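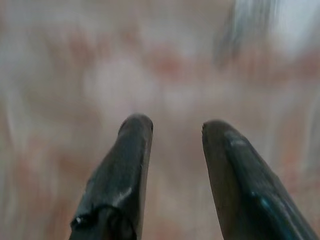

Drinell at Zidum: frequent questions from colleagues
Last updated 4th August

These questions came to me by e-mail, in the kitchen, and on the paper list beside the rota. I put the similar ones together and I answered them in the order in which they were asked, more or less. If your question is missing, please write to me or call extension 3843.
Senad Spahić, daily operations

What is Drinell?

Drinell is our name for the two-armed machine which we are introducing for the handling of small objects in the flats we look after. Mostly this means keys, key tags and remote controls: the things that must be picked up, checked and put back between one guest and the next. Hakim is the program on the tablet. In Hakim you start a task, stop it, and write your notes after it. Some people say "Hakim dropped the keys". This is not a problem, but please write "Drinell" in the notes, so that we look for the fault in the correct place.

Will somebody lose the job?

No post is closed because of Drinell this year, and the management has confirmed this in writing. The letter is in the shared folder, under May. For next year I have no such letter, and I do not want to promise something that I cannot sign myself. When I know more, it will be on this page.

What changes is the content of some shifts. The person who did the key check at Flitgate alone will now do a part of it together with the machine. The rest of the time goes to the inventory and to guest calls, for which we were always short of people.

What does the machine do in a flat today?

It practises and it repeats. We do not let it prepare a flat for a guest by itself. A colleague puts the object in the work position, starts the task in Hakim and stays there until the end. Then the colleague writes if the result was good, and if not, what was wrong.

We use ordinary rooms with the furniture and the things which are normally in them. A clean laboratory table would be easier, but our work is not done on a laboratory table.
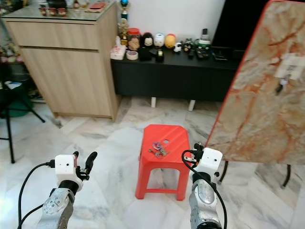 A work position between the arms: keys on the seat of a red stool.

Why keys? They are so easy.

They are easy for us. A bunch of keys changes its shape every time you touch it, the ring lies under the keys or over them, and the tag can be hard or soft. Metal also reflects the light from the window and from the floor. When you prepare the task, lay the keys down as you would do it at home. Do not arrange them nicely in a row to help the machine. I know that some of you do it from kindness.

Do I need technical knowledge?

No. The introduction takes 20 minutes and is done in the flat, with the machine. After it you work with an experienced colleague for your first 2 shifts. If you still do not feel safe after that, you can have more shifts in company, and you do not have to explain why.

The instructions in Hakim are in English. A version in Bosnian is being written, but slowly — I am the one who writes it. If an English word in the program is unclear, tell me which one. Probably it is unclear also for others.

Can I refuse to work with it?

Until the end of the trial, yes. Tell me or your shift leader before the rota is made. It will not be noted in your file. Colleagues who refused at the beginning can join later.

How close can I stand?

While a task is running, stay behind the arms and outside their reach. Do not reach in to correct an object, even when you see clearly that it is going wrong. Press stop in Hakim, wait until both arms are still, and only then go to the object.

Before you start, look also at these things:
The cables must have space to move together with the arms and must not lie where you walk.
Your sleeves, scarf and badge cord must be tucked in.
Children and guests must not be in the room. If a guest arrives early, stop the task and finish it another day.
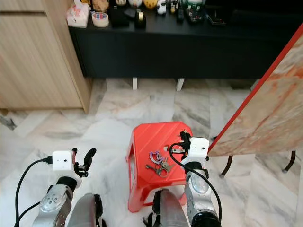 Keys with their purple tag on the stool. The right gripper is over the back edge.

Do I have to remove the things in the background?

Leave them. Figurines, boxes and similar things can stay on the cabinets, if they are outside the reach of the arms. Something fragile which stands within reach should be moved before the start and returned to the same place after. Please do not tidy more than this. We had one owner who was not happy to find her shelf in a new order, and she was right.

What happens if the machine damages something?

You are not responsible for damage made during a task which you started according to the instructions. Write a note the same day, take a photo, and call me. I call the owner. If you forgot a step, write this also. I would like to have an honest note with a mistake in it more than a perfect note which does not help us to find the cause.

Does it record me?

There are cameras on the arms, and they look at the work position. It can happen that your hands or your shoes come into the picture when you place an object. The recordings are used to examine the task. They are not used to measure how fast you work, and shift leaders have no access to them. If you were recorded by accident in a way you do not like, give me the flat and the shift, and I will ask for that part to be deleted.

Is it faster than we are?

At present, no. An experienced colleague checks the keys and is already in the next room while Drinell is still moving to the first object. Please do not compete with it, and do not hurry it. Hakim has a speed setting, but it stays on the value where you find it.

How is my time with the machine paid?

As normal working time, and this includes the introduction and the writing of the notes. Waiting is also work. If a task is interrupted and you have to stay longer than your shift, enter the extra time as usual and put "Drinell" in the comment field. In May some of these entries were rejected by mistake. They are corrected now, but please look at your own payslip and tell me if something is missing.

Who decides if we keep it?

The management decides, after the trial. Your notes are part of what they will read, and the staff representatives will give their own opinion in writing. There will be a meeting at Flitgate before the decision, open for all shifts. I will put the time on the rota board as soon as I have a room for it.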